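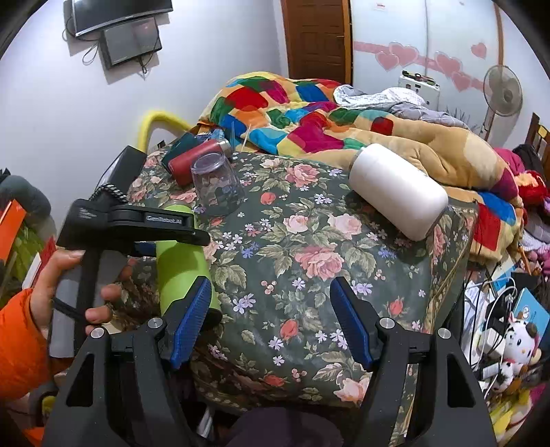 Open day at the Virlow joinery works

Virlow opened its Brostivden works to trade and retail customers in July. I went for the morning session, which started at 9:30. Parking is on the gravel lot behind the timber store, and you sign in at the side door.

Sewwandi Navaratnam took our group around. She runs the molding line and has worked there since it was two machines in a smaller unit across the road.

Timber store

Most of the stock is redwood pine and poplar, with some oak kept at the far end. Boards are stacked on spacers and checked with a moisture meter before they go to the saw. On the day, the rack nearest the door held 619 lengths, all marked for one order of baseboard.

Molding line

The main machine cuts all four faces in one pass. Knives are ground in-house from a drawing or from a piece of old trim. Virlow keeps 74 standard profiles on the shelf, and the custom patterns are stored by customer name in steel drawers. We watched a changeover from a plain casing to an ogee, and it took longer than I expected. The first two lengths were scrapped because the back relief was too shallow.

Short runs are possible, but the setup charge is the same whether you want one door's worth or a whole house. The break point is about 1,000 feet, after which the price per foot drops.

Priming room

Karthikeyan Rai looks after the finishing side. Trim gets two coats of water-based primer with a light sanding between. He advised priming the back of anything going on an outside wall, and sealing cut ends on site.

Samples

The Pavley casing is wider than the catalog drawing suggests, so ask for an offcut. The Raju is the one with the flat center and small bead. I brought home a piece of each.

Coffee was in the canteen until noon.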